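Skillmont Robotics Club: Two-Arm Project Update

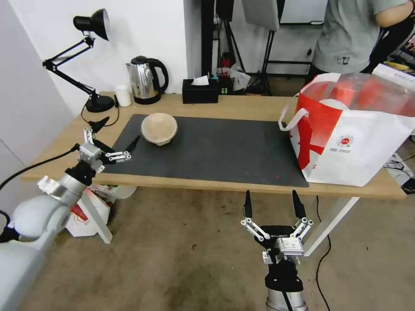 The club has been working on the table-clearing task since December, and we now have 359 recorded runs. The goal for the end of the school year is 1000. Each run is one person driving both arms through a single pick and place, start to finish, with the mat in its usual position.

Bowls have been the main problem. The arms grip a straight edge well but tend to tip anything with a curved rim. Tien-fu Leung rewrote the approach step so the gripper comes in lower and closes more slowly. In the last set of tests, 71 percent of the bowl picks ended with the bowl upright where it was supposed to go. Bags are next. They fold when touched and the software loses track of where the top is, so expect that number to drop for a while.

Gladys Minja has taken over the run log from Kevin Dunne, who is busy with college applications. Please write down failed runs too. We lost most of an afternoon last month trying to work out why a batch looked so good, and the failures had been left out.

New members need to do the safety session with Dymphna Cronin before driving the arms. It takes one meeting. Until then you can label recordings or help reset the table between runs. Keep your hands off the table until the driver calls clear.

We will show the project at the Fitzgerald Library open house on March 14, 2026. Two people are needed to drive and one to talk to visitors. Sign up on the sheet by the door or tell Aisling Buckley. Setup starts an hour before doors open, and the arms travel in her van, so be ready to carry.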